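The Plekcombe Officials Group is taking on new referees for youth and adult recreational soccer. Games run at Grudus Park and the Prukby fields. No experience is needed, and we train you before your first match.

**What you would do**

- Work two or three games per weekend, as center or assistant referee
- Check player cards and field markings before kickoff
- File a game report online the same night

**What we ask**

- Age 16 or older
- Able to jog for a full half
- A ride to both sites

**Pay and training**

New referees start at $19 per game. The entry course is held at the Cirillo Center, Room 336, and there is no charge for it. Your first shirt, whistle and card set are included. Mentors attend your first three games and go over them with you afterward.

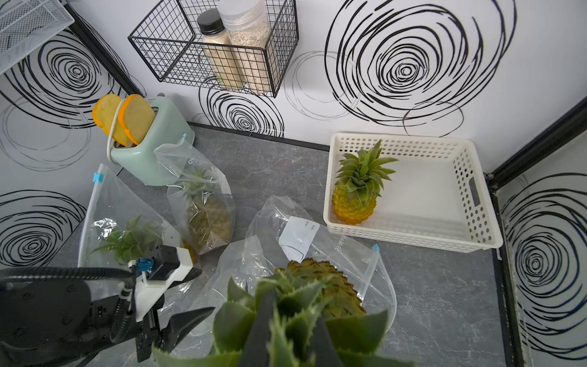
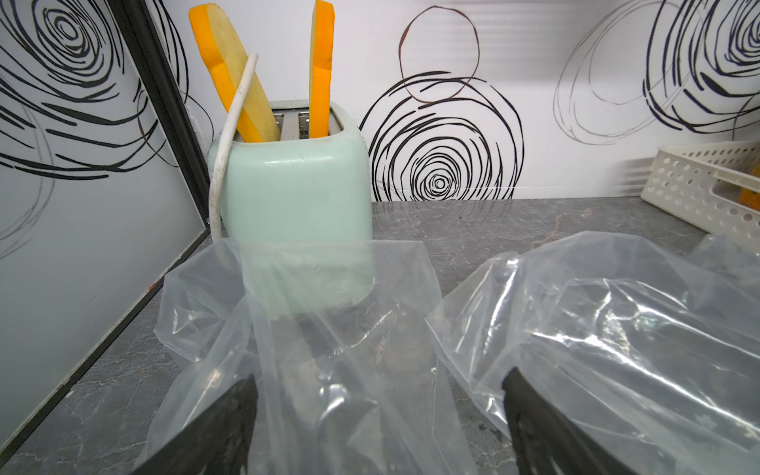

Course days run from morning to midafternoon, with a break for lunch. Bring a notebook and running shoes, as the last part is on the field.

To apply, send your name, age and the days you are free to Plekcombe Officials Group, P.O. Box 1921, by 04/01/2023. Referees certified elsewhere may skip the course but must still take the rules test.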